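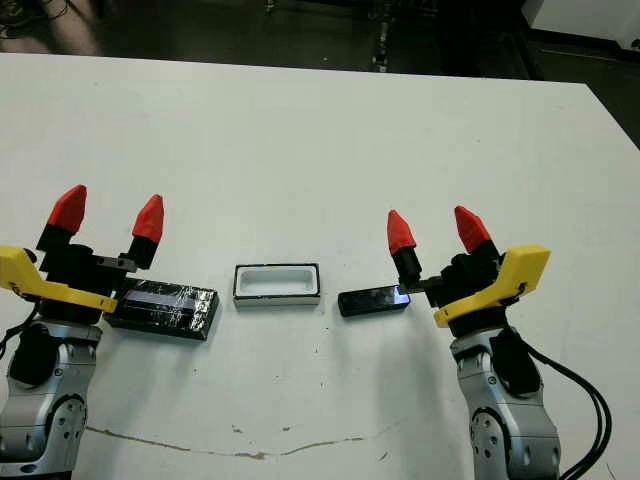
A large white tabletop with three objects in a row across the middle.

How to paint an old wooden tabletop white

I have painted two tables at home in Brasow, a small one for the kitchen and a long one for the workroom. The first one turned yellow in one winter and I had to do it again. These are the steps I follow now.

1. Take off the legs if they are screwed on. Put the screws in a jar and write on the jar which table they belong to.

2. Wash the top with warm water and a little dish soap, then wipe it two times with clean water. Old furniture polish is the biggest enemy of paint. Leave the top overnight.

3. Fill the holes and scratches. I use the wood filler from Trikex, but any filler which can be sanded will do. Press it in a little higher than the surface, because it shrinks.

4. Sand everything, first with a coarse paper and then with a finer one. Go along the grain. You do not need to reach bare wood, the top must only lose its shine.

5. Put on a primer that blocks stains. I skipped it on my first table and the brown color came through in the corners.

6. Paint with a short foam roller. Use water-based enamel, as oil-based white becomes yellow with time. Start at the far edge and roll toward yourself, and do not go back over a place that has begun to dry.

7. When the first coat is hard, sand very lightly with 300 grit paper, wipe off the dust and paint again. My long table needed three coats. The small one was good after 2.

8. Wait before you use it. The paint feels dry the same evening, but it is still soft inside - a warm cup will leave a ring. I wait one week for light things and three weeks for anything heavy.

For small chips later, keep some paint in a jam jar with a tight lid and put it on with a thin brush.

Related guides
Removing water rings from Malý side tables
Which roller for which paint?
Repairing a loose chair leg
Skilorero shelf: assembly notes
Storing leftover paint until April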